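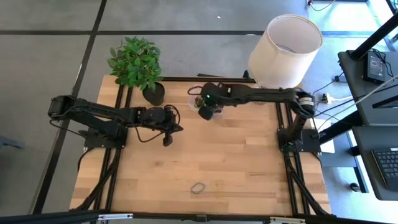

Cuidar un tablero de madera en la mesa de trabajo

Publicado en agosto de 2023

Un tablero de listones encolados, de los que se venden para encimeras, sirve muy bien como mesa de taller pequeño o de escritorio. Aguanta golpes, se puede lijar varias veces y no cuesta mucho reponerlo. A cambio pide algo de mantenimiento y un poco de orden encima. Van unos cuantos consejos, en el orden en que suelen hacer falta.

Limpieza diaria

Basta un paño de algodón apenas humedecido y otro seco detrás. El agua no debe quedarse parada sobre las juntas entre listones, que es por donde el tablero empieza a abrirse. Para la grasa, unas gotas de jabón neutro en el paño, nunca directamente en la madera. Los limpiadores con amoniaco o lejía dejan cercos claros que luego solo salen lijando.

El polvo se acumula en las esquinas y junto a los perfiles metálicos, si la mesa los lleva en los bordes. Una brocha vieja de pintar llega mejor que la aspiradora. Conviene pasarla siempre hacia fuera, para no meter la suciedad en la ranura del perfil.

Lijado y aceite

Para una mesa de uso normal, con aceitar 2 veces al año es suficiente. Antes se pasa lija de grano 100 en las zonas con manchas o arañazos, siempre en el sentido de la veta, y se retira el polvo. No hace falta lijar todo el tablero cada vez.

El aceite se extiende en capa fina con un trapo. Se espera 40 minutos y se retira el sobrante con otro trapo limpio. Si se deja sin retirar queda una película pegajosa que atrapa polvo durante semanas. Nosotros usamos el aceite duro de Vukitz, pero cualquiera para encimeras da un resultado parecido.

Los trapos empapados en aceite pueden arder solos si se dejan hechos una bola. Hay que tenderlos al aire libre, bien abiertos, hasta que sequen, o meterlos en un bote metálico con agua y tapa.

Plantas sobre la mesa

Una maceta en la esquina del fondo estorba poco y se agradece. Las de hoja densa y brillante piden un paño húmedo por las hojas de vez en cuando, que con el serrín se apagan enseguida. Lo que estropea la madera es la humedad de la base: un plato con reborde, o un disco de corcho debajo, evita el cerco oscuro. Mejor regarla en el fregadero y devolverla a su sitio cuando haya escurrido. Si hay un teclado u otro aparato cerca, con más motivo.

Piezas pequeñas

Para lo menudo (cuentas, clips, tapones de colores) lo más práctico es un vasito de plástico transparente. Se ve lo que hay dentro sin levantarlo y se apila cuando está vacío. Pesa poco y se vuelca con facilidad, así que no conviene llenarlo más de la mitad. Las cajas con divisiones de Predetex van bien para guardar, pero para trabajar resulta más cómodo tener fuera solo lo que se está usando.

Las gomas elásticas no deben quedarse olvidadas sobre la madera. Con el calor se ablandan y se pegan, y las oscuras pueden dejar marca. Un gancho en el lateral las mantiene juntas.

Cables

Los cables van mejor por los bordes que cruzando el tablero. Se sujetan con bridas de velcro cada dos palmos y se dejan con algo de holgura donde haya partes que se muevan - un cable tirante acaba fallando por el conector. Una etiqueta blanca en cada extremo ahorra mucho rato cuando hay que desenchufar uno solo. El rotulador debe ser permanente; el de pizarra se borra con el roce.

Luz

Una lámpara con pantalla blanca al fondo de la mesa reparte bien la claridad, pero para trabajo fino se queda corta. En ese caso se añade un flexo en el lado contrario a la mano que se usa. Las bombillas de 3000 K dan un tono cálido, agradable por la tarde. Para distinguir colores parecidos es preferible una luz más neutra.

Manchas frecuentes

Tinta: alcohol en un bastoncillo, sin frotar en círculos.
Cola blanca: se ablanda con un paño templado y se levanta con una espátula de plástico.
Cerco de vaso: lija fina y una mano de aceite solo en esa zona.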